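Fingers not closing square since the December service

hphan_bench
Saturday, 14:20

Paper handling arm at the Caltby workshop. Yellow lattice fingers, two of them, black pads on the outside. After the last service the folds started coming out skewed, and Stavros reckons the fingers need replacing. I'm not convinced. I've wiped everything down, run the zero twice and checked the finger screws. Nearly a whole morning gone on it and I still don't know if it's the hardware or the taught point. Closed on a corner of pink sheet:

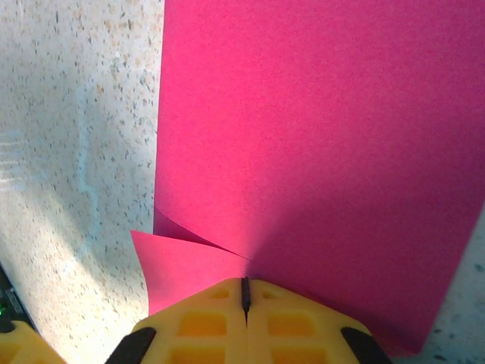 Fingers together at the crease, corner up. Speckled worktop, no mat.

Before anyone says buy the Stefanou set, I'd like to hear a reason.

iraklis_s
Saturday, 14:51

The fingers look pressed close to me, with a straight slit down the middle. I wouldn't spend money on that evidence. Check the bracket behind them and do the zero again with the arm warm.

NGhanem
Saturday, 15:05

Disagree, a bit. You can't judge pad wear from that angle, and looking straight with no load means very little. We had a pair at Prostlow that looked perfect and leaned as soon as they gripped card. Put a feeler gauge in at the tips, then at the root. If the 2 readings differ, it's the fingers.

rafail_a
Saturday, 15:40

What did you wipe it with? If it was Dustico spray, I'd suspect that first. Ours left the pads slippery for days, whatever the tin says.

hphan_bench
Saturday, 16:12

Plain damp cloth, so no. Gauge reads the same top and bottom, Najwa, but that's unloaded, so I take the point. Will try it with card in.

iraklis_s
Saturday, 16:30

Also tape the sheet down on that stone. If it creeps while the corner is being lifted, you'll get a skewed fold with brand new fingers too.

NGhanem
Saturday, 16:44

Tape hides the fault. Gauge first, please, then tape.

hphan_bench
Saturday, 17:08

Gauge first. I'll post 5 folds with card and 5 without.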